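Depuis le mois de mars, je passe mes vendredis soir à l'atelier partagé de la rue Rumine, et je me fais régulièrement demander pourquoi je n'ai « toujours rien construit ». C'est vrai que mon établi fait peine à voir : deux moteurs, un sac de roulements, une alimentation prêtée par Weidong Mao (oui Weidong, je te la rends bientôt !). Le reste du projet Mendik vit dans l'ordinateur. Et je vais défendre ici une idée qui agace la moitié de l'atelier : quand on bricole un robot domestique, il faut commencer par la simulation et y rester longtemps. Très longtemps, même.

Babatunde Garba pense exactement le contraire. Pour lui, un robot qui n'a jamais rayé un mur n'existe pas, et il soude depuis onze semaines un bras baptisé Enico, qui est magnifique, je le reconnais volontiers. Mais chaque fois qu'il change la longueur d'un doigt, il y passe sa soirée entière. Moi je modifie une ligne, je relance, je vois tout de suite si ça passe sous un meuble ou devant une porte – et j'ai encore le temps de boire un café.
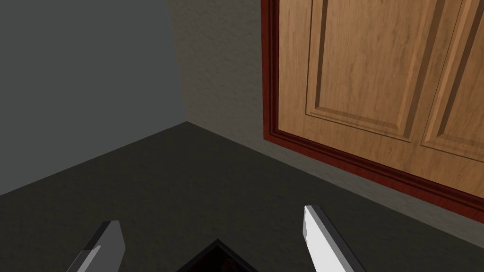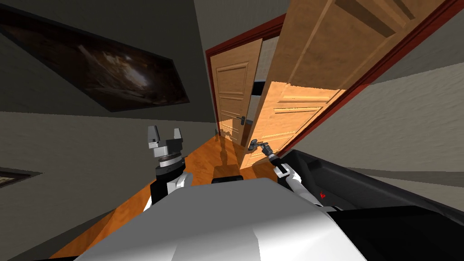 Mes murs gris, mes portes en bois et mes pinces, côté simulation.

Alors bien sûr, il y a le grand reproche : le virtuel pardonne trop. Une vraie poignée a du jeu, une vraie porte frotte quand il pleut, un vrai plan de travail est couvert de miettes et de courrier en retard. D'accord, mille fois d'accord ! J'ai dépensé 40 euros en tout depuis le début, et je sais bien que la facture viendra après. Seulement, je préfère arriver devant la vraie porte en ayant déjà fait toutes mes bêtises idiotes ailleurs, le coude à l'envers, l'épaule trop basse, ce genre de choses.

Et puis un atelier partagé, c'est du bruit, de la poussière, une seule perceuse à colonne pour tout le monde. Travailler d'abord à l'écran, c'est aussi laisser la place aux autres. Babatunde me répond que c'est une excuse de frileux. On en reparlera quand il aura fini de recâbler son poignet, pour la deuxième fois ce mois-ci.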